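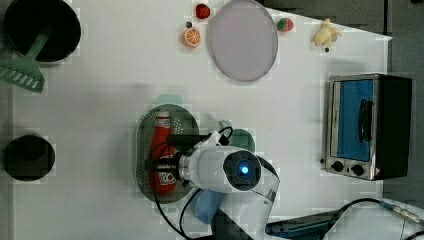
Aníbal Cabrera argued, when we first circulated a draft of this section, that the upkeep of a manipulation cell deserves as much space as the policy that runs on it, and after a good deal of back and forth we have come around to his view. A reader who wants to repeat our work will have the code in an afternoon, but the cell itself takes longer to get right, and most of what we know about keeping it running was learned slowly and written on sticky notes.

Figure 2. The Edidine cell during a grasp of the ketchup bottle over the green perforated tray, seen from directly above, with the toy oven on the right.

3.2 Setup and care of the Edidine cell

The cell is built on a plain white tabletop with a single arm working over it (Figure 2). We chose toy kitchen items and play food for the task set, and we have been happy with that choice, as they are light, easy to wipe down and kind to the fingers of the gripper when a grasp goes badly (and in the early weeks a good many of them did!). The oval plate and the perforated tray serve as the two main placing targets. Small pieces such as the strawberries and the orange slice are left out on the table between trials, so that the arm must always work among a little clutter, much as it would in a real kitchen.

Each working session begins with the arm powered up and left alone through a short warm-up routine, which we run from the Gralaseo control software. The operator then looks over the gripper fingers, wipes the contact surfaces with a dry cloth, and closes them once on nothing at all to record the zero position. We used to skip this last step on busy mornings. In March we went back through the logs and found that a shifted zero explained most of a run of weak grasps we had been blaming on the vision model, and we have not skipped it again.

The cable at the gripper has needed more of our attention than any other part. It has to hang with enough slack for the wrist to turn, and a slack cable will sooner or later brush against whatever is on the table. We tried tying it tightly along the wrist, but it pulled at the connector near the end of the wrist's travel, so we went back to an open loop and checked it by hand before every block of trials. One cable did fail and was replaced. The new one was fitted with the arm powered down, and the full calibration was repeated before any more data were taken.

Calibration of the overhead view is repeated every 200 trials, or sooner if anybody leans on the table. We touch the gripper to a set of known points and compare the positions with those reported by the Quiambao tracking module. If the error at any point is greater than 2 mm, the whole set is taken again. Over the period covered by this paper we completed 146 blocks of trials in this way, and we would gladly share the check sheets with any group setting up a similar cell.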